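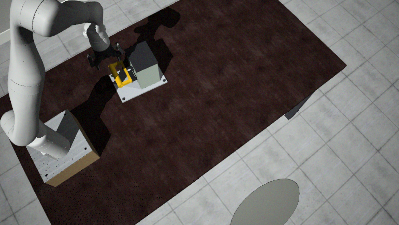
Why does the Hadden bus run late? A report on my semester project

I picked this topic because I ride the number 11 bus from Vonham to Hadden almost every day, and I've spent a lot of my life standing at the Ternon Road stop wondering where it is. When we were told to choose something local that we could measure ourselves, I pretty much had my topic before class was over. My question was simple: where along the route does the bus lose its time? My guess going in was traffic on the bridge. I was pretty sure about that, and I wrote it down in my proposal in pen (more on that later).

How I collected the data

I rode the bus with a notebook and wrote down the time the doors opened and the time the doors closed at each stop. The times came from my phone. I also noted how many people got on, whether anyone paid cash, and whether it was raining. Each time the doors opened and closed at a stop counts as one "stop visit" in this report. I ended up with 590 stop visits, all in January. That's a lot of sitting on a bus! I did most of it going to and from school, plus a bunch of extra rides in the afternoon when I had nothing better to do.

I threw out the rides where I fell behind in my notes. There was one ride where my pen died near the library and I tried to remember the rest, and I decided that wasn't fair to use. I also left out the last stop in Hadden, where the driver takes a break and the doors just stay open.

For the schedule I used the paper timetable posted at the Vonham end. It only lists times for five of the stops, so for the others I split the time evenly between the listed ones. I know this isn't perfect, and my teacher pointed it out on my first draft too.

What I found

The bridge wasn't the problem. I was kind of annoyed by this, because I had already drawn a nice map with the bridge in red. On most rides the bus crossed it in close to the time the schedule allows, even in the late afternoon. Where it fell behind was between Ternon Road and the Wako shopping center, and it fell behind while it was standing still.

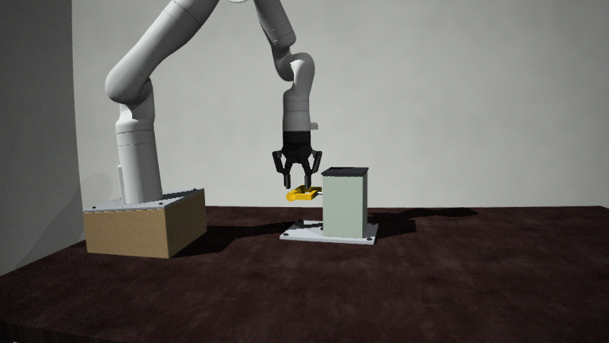
The Wako stop is where most people get on, and a lot of them pay cash. When everybody tapped a card, the line moved along fine. When even a couple of people were digging for coins, everyone behind them had to wait, and then the bus would miss the green light at the parking lot exit and sit through a whole extra cycle. So a short delay at the door turned into a longer one at the light. I started timing the light separately once I noticed this, but that was halfway through the month, so I only have it for the later rides.

Rain made things slower as well. People fold umbrellas in the doorway, and strollers take longer. I had fewer rainy rides than dry ones, so I don't want to lean on this too hard.

The survey

I also handed out a short paper survey. I printed 200 copies and got 100 back, which was better than I expected given that I was handing them to people at a cold bus stop. I asked what riders thought made the bus late. The most common answer was traffic, same as mine. Hardly anyone wrote down fares or boarding. A few people used the comment space to complain about the heater, and one drew me a very good dog.

One mistake I made was asking "How often is your bus late?" without saying what late means. For some people that was one minute and for others it was missing a connection, so I didn't use that question at all.

What I'd change

If I did this again I'd get a second person to help. Writing down door times while counting passengers is hard when the bus is full and someone's backpack is in your face. I'd also ride early in the morning, because I don't have a single ride before seven. And I'd time the light from the first day.

I would like to try the same thing on the route that goes the other way around the lake. It has fewer stops but goes past the hospital, and I think boarding there might be slow for different reasons. I haven't written a guess down for that one yet.

My door time sheets and the blank survey are in the folder I turned in with this report. The rides with the gaps are in there too, marked with an X at the top.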